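Replacing the paper on the folding cell

December is when I catch up on the jobs that got put off all year, and the table covering on the two-arm folding cell was top of the list. We use kraft paper over the white tabletop. It's cheap, it doesn't shine, and the grippers can drag cloth over it without scratching anything.

The paper lasts well enough. The blue tape doesn't. Each time a finger closes a bit low on a garment it catches the tape, and after a few weeks the line tears through and leaves grey residue behind. 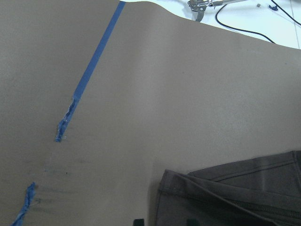

Wim Leemans reckons I should give up on tape and draw the lines with a marker, as they do at Kultberg. I've tried it. Marker is fine until you want to move a line, and then you're up for a new sheet.

My routine is to park both arms, peel the old tape slowly at a low angle, and wipe down any metal near the table. If the paper has gone fuzzy where the tape came off, I cut a new piece. The roll is 700 mm wide, so there's always a join, and I keep it away from the middle.

After that I check the closing height. It had drifted, so I raised it by a hair and ran T-shirts at 200 mm a second, well under the usual speed, and watched the fingers on every pick.
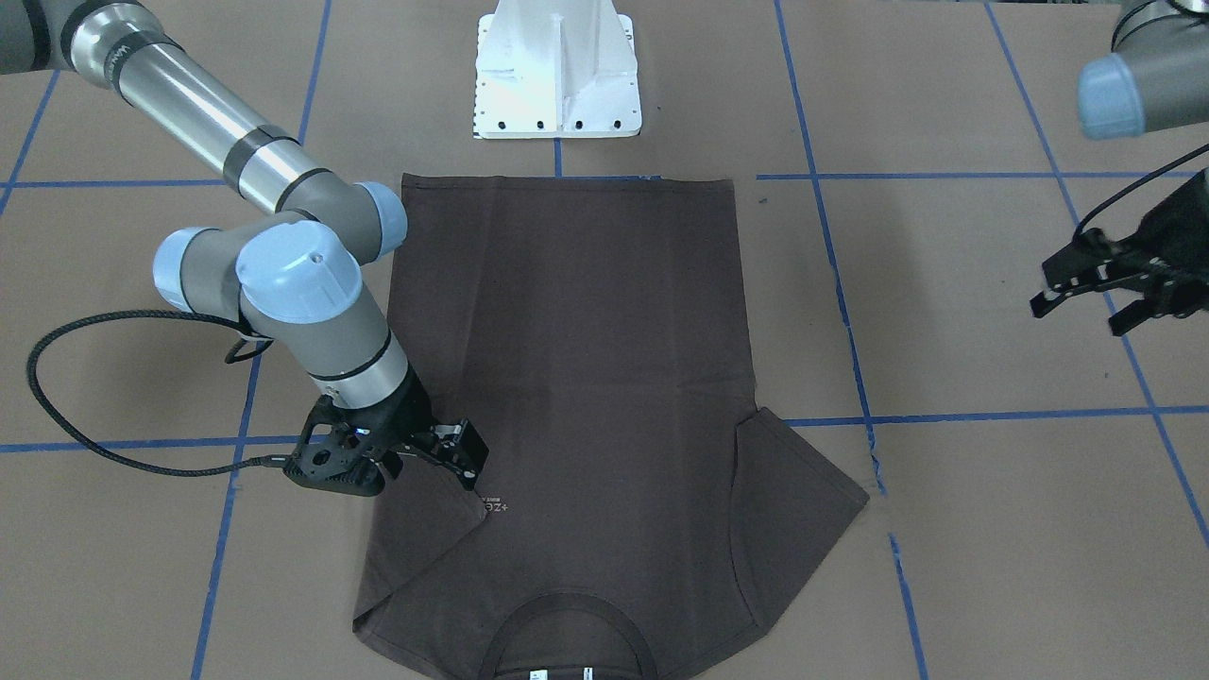
2 min read

A dark shirt is good for this – you can see a bad pinch against the brown paper straight away. I also look at the loop of cable at the wrist, which needs enough slack to turn but not so much that it snags on the cloth.

Next job is the cable ties on the left arm. I've ordered a bag of 41 from Grasoveo, an odd number, but that's how they sell them.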